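Kiken Clurnari Grip Monitor
For two-finger parallel grippers, real or simulated

In stock. Firmware B ships on every unit. If yours came with firmware A, please read the fault notice on this page before you run it again.

We love this little box. It sits between your arm controller and your gripper, listens to finger position and motor current, and tells the arm whether it has hold of something before the arm is allowed to pull. Drawers, cabinet doors, oven doors, anything with a handle. If the grip goes away in the middle of a pull, the Clurnari drops the motion enable line and the arm stops. It's a small job and a very satisfying one to see done well!

The software version does the same thing inside a simulator, with the same settings file, so you can spend a week pulling on rendered drawers and then carry your numbers straight over to the bench. It plugs into the Feston kitchen set with no extra work. Other scenes need a short mapping file (there's a blank one in the download, with comments).

Fault notice: false grip on firmware A
Posted April 6, 2019

Firmware A can report a good grip when the fingers are wide open and holding nothing. The arm then gets permission to pull, and it pulls on air. In the worst case it pulls with the fingers partly hooked behind a handle, and the load comes on sideways with no limit applied.

We found it ourselves in December, in simulation, and we're very glad it was there and not on somebody's bench. One of our long overnight runs in Feston came back with 776 pull attempts in the log. On 82 of them the monitor had said "held" and the drawer or door had not moved at all. We replayed every one. The fingers were at full open each time, or close enough to it that the position reading had gone flat.

What was happening is simple once you see it. Firmware A decides "held" from two facts: the fingers have stopped moving, and the motor is drawing current above the idle level. That works nicely when the fingers stop against a handle. It also comes out true when the fingers are driven open against their own end stops, because they stop moving there too, and the motor keeps pushing. The code never looked at which direction the motor was pushing. If your approach routine opens the gripper to its limit on the way in to a handle (and most do, ours did), you can land in that state right before the pull.

The second half of the fault is the nastier one. Once "held" was set, firmware A started the slip timer and switched the force limit from the approach value to the pull value. So an arm that brushed a handle while wrongly marked as holding it had the higher limit in force. In the simulator that shows up as a drawer front jumping in its slides. On a real cabinet it could mean a bent handle, a cracked finger, or a hand in the wrong place when the arm lets go.

We have had no reports of anyone hurt. We have had two reports of scratched fingers and one handle pulled off its screws, and we thank the people who wrote in, because their logs were excellent.

Which units are affected

All hardware units with firmware A, which is every unit sold up to the date of this notice. The letter is on the startup screen and on the second line of any log file. Software versions with the same letter are affected too. If you only use the Clurnari for logging and the enable line is not wired, the fault can't give your arm permission to pull, but your logs will still have false grips in them.

What to do right now

Unplug the enable line or set pull_allowed to 0.
Install firmware B from the download page. It takes a USB cable and a few minutes.
Delete your old finger calibration. Firmware B needs the open stop measured, and firmware A never stored it.
Run the new calibration with nothing between the fingers.
Run the open-stop check, described farther down, before you reconnect.

Please don't try to work around the fault on firmware A by turning up the idle current level. We tried it, and it hides the false grips at low speed and leaves them in at high speed, so you get a monitor that looks cured and isn't.

What changed in firmware B

The monitor now looks at the sign of the motor command along with the current. Opening effort can never count toward a grip. (If you pick things up from the inside, by spreading the fingers, there's a separate mode for that, and it has its own calibration.)

There is also a dead zone at each end of the finger travel. Inside the open dead zone the answer is always "not held," whatever the current says. Inside the closed dead zone the answer is "empty," a new state that means the fingers met each other. People have been asking for "empty" since the first prototype, and we're delighted to have it in.

The force limit now stays at the approach value until the grip has been good for the full confirm time. It drops back the moment the grip is lost, with no grace period.

And we added our favorite thing, the proof tug. Before a full pull, the arm backs off a tiny distance at low force and the monitor watches the finger gap. If the gap changes, the pull is refused. It adds a short pause to each pull and it catches handles that are only pinched by a corner, a case we had been fighting for ages.

After all that we ran Feston again, with the same approach routine that had caused the trouble. The run was 1735 pulls long. The monitor gave zero false grips at open stop. It did refuse some pulls that would probably have been fine, mostly on narrow handles, and we would much rather have it that way around. 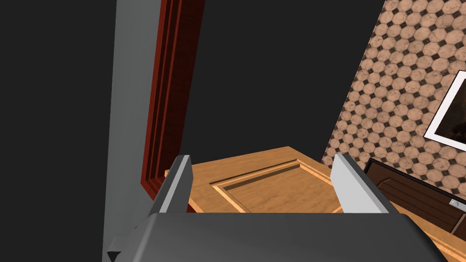
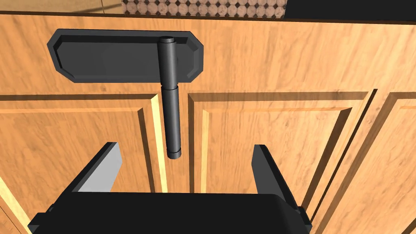 Feston kitchen, fingers open.

Can I keep using my own gripper fingers with firmware B?

You can, as long as you calibrate again each time you change them. The open stop and closed stop both move when the finger length or shape changes, and the dead zones are measured from those stops. Soft finger pads are fine too, though you'll want a longer confirm time so the pad can finish squashing before the monitor makes up its mind.

The open-stop check

This is the check we should have had from the start. Do it after every firmware update and every finger change.

Clear the space around the arm and keep your hand on the stop button. Leave the enable line unplugged. Drive the gripper to full open and hold the open command on for 5 seconds. The state light should stay amber the whole time. If it turns green even for a blink, stop there, leave the enable line off, and send us the log. Next, close the fingers on nothing. The light should go to slow blue, meaning "empty." Last, close them on the gray test bar from the box. Green should come on after the confirm time and go out when you slide the bar free.

The software version has the same check as a menu item. It opens a plain scene with the gripper and the bar and runs the whole thing by itself, which is oddly fun to watch the first time.

Settings that matter most

confirm_time: how long a grip has to look good before it counts. The default suits hard fingers on metal handles. Raise it for rubber pads.

approach_limit: force allowed before a grip is confirmed. Keep this low. If your arm stalls on the way in, fix the path before you touch this number.

pull_limit: force allowed during the pull. Start with the lightest drawer you have and work up.

tug_distance: how far the proof tug backs off. Long hanging handles swing a little, so they like a larger value. Fixed bar handles don't.

open_zone and closed_zone: set by calibration. You can widen them by hand. The software won't let you set them to nothing, and that is on purpose.

Wiring

The enable output is a dry contact that opens on fault, on power loss, and during startup. Wire it in series with your controller's motion enable input. It is a process guard, and it does not replace an emergency stop, a fence, or a light curtain. We were too loose about this in the first manual, where one drawing showed the Clurnari wired into the emergency stop loop. That drawing was wrong. The new manual has it redrawn, and if you built from the old one, please rewire.

What comes in the box

Clurnari monitor unit
Gripper pass-through cable
USB cable
Gray test bar
Two mounting brackets, with screws
Printed quick card (check that it says B in the corner)

Things firmware B still doesn't do

It can't tell a handle from anything else. If the fingers close firmly on the edge of a door panel, that is a grip as far as the monitor knows, and the proof tug will probably pass. Your vision system has to bring the fingers to the right place.

It can't see a jammed drawer coming. A stuck drawer shows up as a pull that reaches pull_limit, and the arm stops there.

It doesn't work with suction cups or with three-finger hands. We get asked a lot! A three-finger version is on the bench and behaving well so far, and we'll put it on this page when it passes the same long run in Feston that caught us out.

Logs

Every grip decision is written out with finger position, motor command, current, and the reason the monitor gave. Firmware A logs can be opened in the new viewer, and the viewer marks any grip that firmware B would have refused. If you have old data that you trained or tuned on, it's well worth running it through. We had to throw out part of our own tuning set and were better off for it.

Updates and returns

The update is free for all units. If you can't install it yourself, send us the monitor and we'll do it and run the open-stop check before it goes back. Units with a damaged pass-through cable get a new cable at the same time. Include your settings file if you want your values kept, and leave out the calibration, as it has to be made fresh on your own gripper.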